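The Shirt on the Chair

There is a chair in my bedroom that has not been sat on since we moved to Rerness. It came with a cushion, and I assume the cushion is still there. On top of it live the clothes that are too worn for the drawer and too clean for the hamper, a class of laundry that takes up most of my wardrobe and about which the washing machine manual is silent.

I used to think this was a personal failing. Then I started asking people, over dinner and once during a dental cleaning, and found that everyone has the chair. Some have an exercise bike. My sister has a banister. A man I sat next to on the train to Mudadstead told me he had a second bed, and then looked out the window for the rest of the trip.

Bernadette Jacquet has spent 15 years mending and altering clothes from a narrow shop off the main street in Mudadstead, and she has firm views on the chair. She thinks it is the best thing to happen to clothes since the button. "People wash things to death," she told me, holding a pair of my own pants up to the light in a way I didn't care for. "They wear a shirt to lunch and boil it. Then they bring me the collar and ask where it went."

Her advice is to wash shirts when they smell or show dirt, and otherwise to let them hang. Pants can go longer. Sweaters can go longer than you would admit to a date. Jeans are a matter of religion and she won't discuss them before noon.
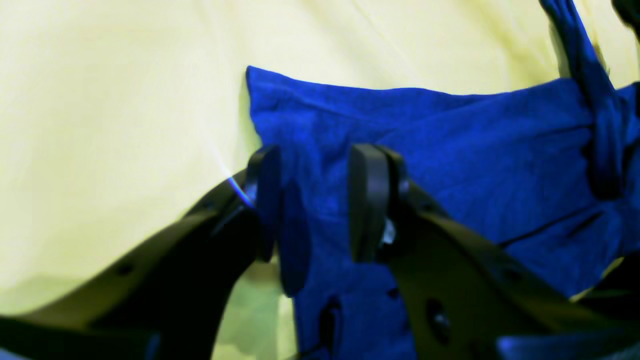 The trouble with blue

Color is where the heavy washer pays. Bernadette keeps a drawer of scraps from jobs she has done, and you can pull out two bits of the same bolt and see which half lived in a hot wash. Reds go pink and sulk. Black turns the shade of an old chalkboard. Blue is the one people mind most, maybe because they bought it to look sharp at work and one morning it looks like they borrowed it from an uncle.

The usual cures are mostly folklore. I was raised on salt in the first wash, and on a splash of vinegar, and on a neighbor's claim that cold coffee would do wonders for anything dark. I tried the coffee. My socks smelled like a diner for a week and stayed exactly as gray as before.

Turning things inside out does help, as does cold water, as does not stuffing the drum until the door has to be closed with a knee. These are dull tips and you already know them. I knew them too, and I own a drum-stuffing knee.

For a while I put my faith in spending. I bought a Brumix, a small clothes steamer that promised to freshen a garment between washes and came with four attachments, one of which I believe is for curtains. It worked fine. It also took as long to heat up as it takes to find a different shirt, and by March it had joined the pile on the chair, where it lay under a cardigan, freshening nothing.

Theerawat Wannasri takes a longer view. He ran a laundry in Thepsuriya for most of his working life, a place that handled hotel linen by the cartload, and at its busiest it put through 2000 sheets on a summer day. He retired to a house with a washing line, which he uses for his own shirts, of which he has very few. He irons none of them.

"Fold it while you still like it" is how he put it to me. What he means is that a shirt is easiest to fold in the first minute after it comes down, and that every hour it spends in a heap adds to the work. His shirts go from the line to the table to the shelf. He does not own a chair of the kind I described, and when I explained it he asked, politely, where I sat. 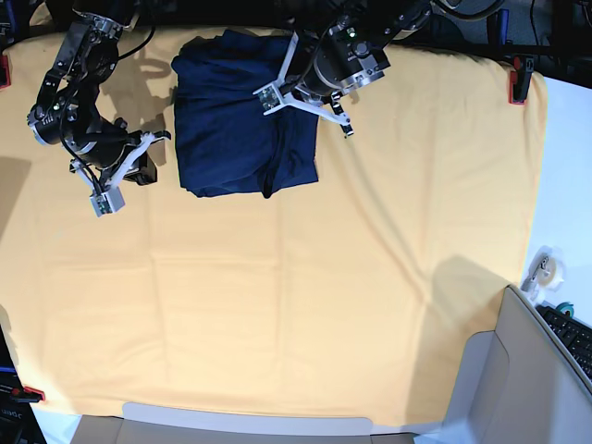 A modest proposal for the heap

I went home and tried it his way. The first night I folded everything, including the cushion cover, which was still there after all and is apparently green. The second night I folded most things. The third night I came in late and put a sweater on the chair, just until morning.

It has been a while now and I've settled on terms. The chair may hold whatever I wore yesterday and whatever I plan to wear tomorrow. Anything else gets a hook or the hamper. Bernadette approves of the hook, though she says to hang knits over a rail or they grow shoulders of their own. Theerawat has sent word that the offer of a second washing line stands.

The steamer is in the hall closet, next to the exercise bike.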